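Section 7: Sink Area – Set-up and Daily Use

This section covers the sink station in the Firero kitchen: the basin, the faucets and water lines, the front rim cover, and the counter space on both sides. Read it through before using the station for the first time. Storage of dry goods and use of the cooktop are covered elsewhere.

7.1 Before you start

1. Check that the gooseneck faucet is fully closed.
2. Look over the white hoses. They must loop freely, without kinks, and must not hang into the basin.
3. Hang a towel within reach of the basin.

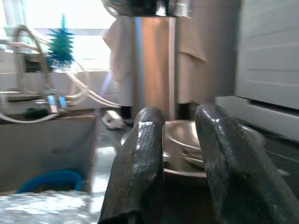
Pernon House – Kitchen Operations

CAUTION: Do not pull on a hose to move the faucet. Hold the faucet by its neck.

7.2 Front rim cover

The front rim of the sink is covered with clear bubble wrap to protect it from knocks. Black tape runs lengthwise along the wrap.

1. Press the wrap down along the rim. It must overhang the front without blocking the cabinet doors.
2. Check the tape from end to end. Replace any length that has lifted.
3. Wipe the wrap with a damp cloth. Do not scrub.

NOTE: Cut replacement wrap 30 inches long. Spare rolls are ordered from Wedness in March.

7.3 Loading the basin

1. Scrape loose food into the waste container first.
2. Place bowls flat in the basin. Leave the blue bowl upright if it still holds food pieces, and empty it by hand.
3. Place metal bowls to the front of the basin.
4. Keep the drain clear at all times.

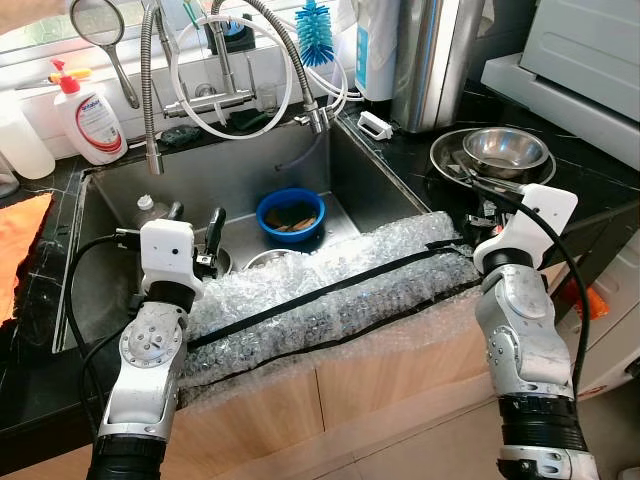

Fig. 7-2. Sink with rim cover in place and blue bowl in basin.

CAUTION: Never leave knives in the basin. Wash them one at a time and return them to the block.

7.4 Soap, brushes and cloths

Bottles stay on the counter to the left of the sink. The pump bottle with the red pump goes next to the white squeeze bottle. The blue bottle brush hangs above the basin, bristles down, and the sponge goes on the sill behind the sink.

1. Return each bottle to the left side after use.
2. Rinse the brush and hang it up again.
3. Spread the orange cloth on the counter to dry. Do not fold it.
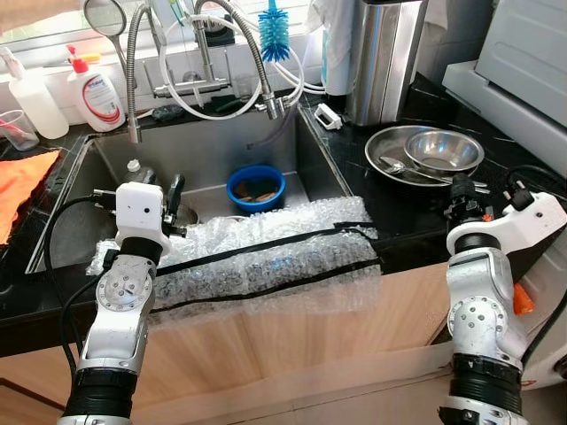 Change the sponge every 7 days. Cloths go to the laundry at the end of each day, whether or not they look used. If the soap runs out, refill from the Anozie container under the counter – do not top up with water.

7.5 Pans and utensils

1. Nest the smaller mixing bowl inside the wide pan. A slight tilt is acceptable.
2. Gather forks and other utensils by the handles before moving them.
3. Set the pan down well back from the front edge of the counter.
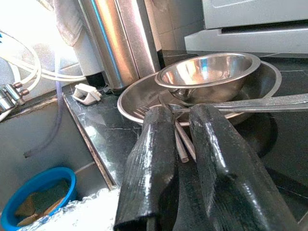 Utensils left across a pan rim will slide when the pan is lifted, so take them off first. Steel bowls may be stacked 2 high at most. Dry the stone top with a soft cloth and do not use abrasive powder on it.

Questions about this section: Waltraud Pichler, Kitchen Operations.

Revised 16 Feb 2022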